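La última manga en Drekent

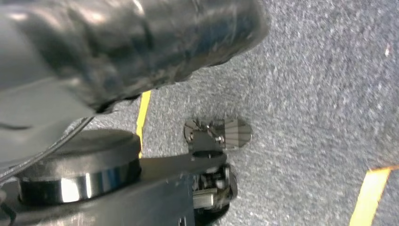 Negro mate, cromo y algún reflejo azul.

¡Cómo olía aquello! Quien no haya estado nunca en la primera curva de un óvalo de speedway, con el metanol metiéndose por la nariz y la ceniza lloviendo sobre las patatas fritas, no sabe lo que es un sábado por la noche. Yo tenía once años, un programa arrugado en el bolsillo y un bolígrafo que mi tía Piret me había prestado con la condición de que no mordiera el capuchón.

Piret Ozoliņš llevaba la vida entera yendo a ver a los Vanags. Apuntaba los resultados de cada manga con una letra diminuta, y si alguien le hablaba entre la bajada de las cintas y la bandera a cuadros, no contestaba. Después sí, después contestaba a todo de golpe.

—¿Has visto cómo ha entrado por dentro? ¿Lo has visto? ¡Apúntalo!

Aquella noche de octubre éramos 702 en la grada, lo dijeron por megafonía y la gente aplaudió como si fuéramos setenta mil. Quedaba la manga quince. Los Vanags perdían por dos puntos contra el Tustamico, y hacía falta un primero y un segundo para llevarse el encuentro.

—Sale Kirkegaard —dijo mi tía, y me apretó el brazo.

Kaj Kirkegaard tenía 36 años y andaba como si las botas fueran de otro. Sobre la moto era otra cosa, un milagro torcido, la rueda trasera buscando la valla y el pie izquierdo dibujando una raya en la pista. A mí me parecía el hombre más elegante del mundo. Llevaba el nombre de Kurnodex en el pecho, medio tapado de barro desde la manga cuatro, y había ganado una sola carrera en toda la noche.

A su lado, con el casco azul, salía el chico nuevo, un reserva que aún no se afeitaba.

Se pusieron en la cinta. Cuatro motores subiendo a la vez, ese ruido que te entra por las rodillas, y luego las cintas arriba y los cuatro lanzados a la curva sin un solo freno entre todos. ¡Sin frenos! Se lo conté a mis compañeros de clase durante años y siempre había uno que no me creía.

El chico salió primero. Kaj salió último.

—No pasa nada —dijo mi tía, blanca como el papel.

En la segunda vuelta pasó al primero de los del Tustamico por fuera, tan pegado a la valla que los de la fila de abajo se echaron hacia atrás. En la tercera no pasó a nadie y yo mordí el capuchón. En la cuarta el del Tustamico cerró la puerta por dentro, justo donde tocaba cerrarla, y Kaj hizo una cosa que todavía intento explicar con las manos en las comidas familiares: levantó, se dejó caer, cruzó la moto y salió de la curva con el otro ya a su espalda. Cruzaron la meta el chico y Kaj, una rueda detrás de la otra.

No sé qué grité. Tenía ceniza en los dientes. Un señor al que no conocíamos me subió a hombros, y desde allí arriba vi al chico dar la vuelta de honor con el brazo levantado y a Kaj detrás, muy despacio, saludando a la grada vacía de enfrente, que era donde se sentaba la gente antes, cuando venía más.

—Apúntalo —me dijo mi tía, que estaba llorando.

Escribí un 3 y un 2 en las casillas. El 3 me salió tan grande que se comió la línea de abajo.

—¿Y el capuchón?

Se lo enseñé. Lo miró un rato, se lo guardó en el abrigo y me compró otra bolsa de patatas.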